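Sorting a big photo library without losing your mind
Group project report, second year, Digital Media
Seul-gi Yoo, Yu-na Ok, Tae-yang Ra, Ye-rin Ma
September 2024

1. What we set out to do

Compare two ways of keeping a photo library in order. One by folders, one by keywords. We wanted to know which is quicker when you have to find a picture again weeks later and someone is waiting for it. The client (sort of) was Skelirlow, the student magazine, whose picture folder was a mess. Everything called final, final2, final_new.

We used Lurnomance for the keyword half because the department has it on the lab machines. Folder half done in the ordinary file browser. Dronilness was on our first plan too but it kept crashing on import so we dropped it in March. Should have tested that before writing the plan, noted.

2. The test set

200 pictures picked from the magazine's folder, mixed subjects: streets, sport, portraits, food, some renders. Duplicates left in on purpose. Tae-yang made the copy and stripped out all existing keywords and ratings so both halves began equal. 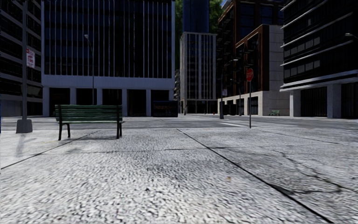

Each half was set up by two people. Yu-na and Ye-rin did folders, Seul-gi and Tae-yang did keywords. Folder team went by subject first, then year. They argued over where to put anything that fits in two places, and in the end made a folder called Both, which grew and grew.

Keyword team wrote a list of words before starting. Good idea, mostly kept to. By the second afternoon there was "street", "streets" and "Street" all in use and merging them took ages. Lurnomance doesn't warn you about this. It does let you drag one word on to another, but we only found that menu after doing it by hand.

3. Searching

Seung-woo Oh from the magazine wrote 8 requests, the kind he really sends out on a deadline. Things like "something wide with room for a headline on the left" or "the rowing one, not the blurry one". We swapped teams for this part so you never searched your own system. Timed on a phone, stopped when the file was open on screen.

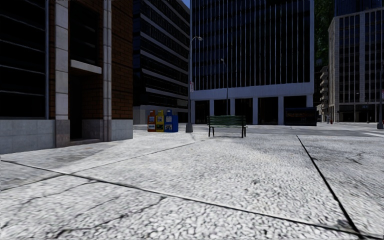
Keywords won five of the requests, folders won three. The three were all the simple ones where the subject was plain and you could go straight there. Anything about shape, colour or empty space was hopeless in folders, you just scroll. Keywords only helped there if somebody had thought to add "wide" or "copy space" when tagging, and that was patchy. Ye-rin gave up on one request completly and we marked it as a loss for her side.

Setup time went the other way. Folders were finished in one afternoon, keywords needed a second one and a bit of a third.

4. Problems

Same four people building and searching, so everybody had seen the pictures before. Probably made all the times too short.
One of the lab machines was slower than the rest and we forgot to write down who used it.
Lo Presti's chapter on picture filing was our main reading, and it assumes one person does all the tagging. Ours was two people with diffrent habits.
Star ratings not tested, ran out of time.

5. What we gave the magazine

A one-page keyword list, fixed spelling, all lower case, singular words only. Folders by year and issue and nothing deeper than that. Seung-woo has asked for "cover" and "spare" to be added and we've done so. He also wants the old archive tagged, which we have said no to for now.

6. Who wrote what

Sections 1 and 2 Seul-gi, section 3 Ye-rin and Yu-na, the rest Tae-yang. Timing sheet is in the shared drive under the group name, second tab. Ignore the first tab, that was the practice run.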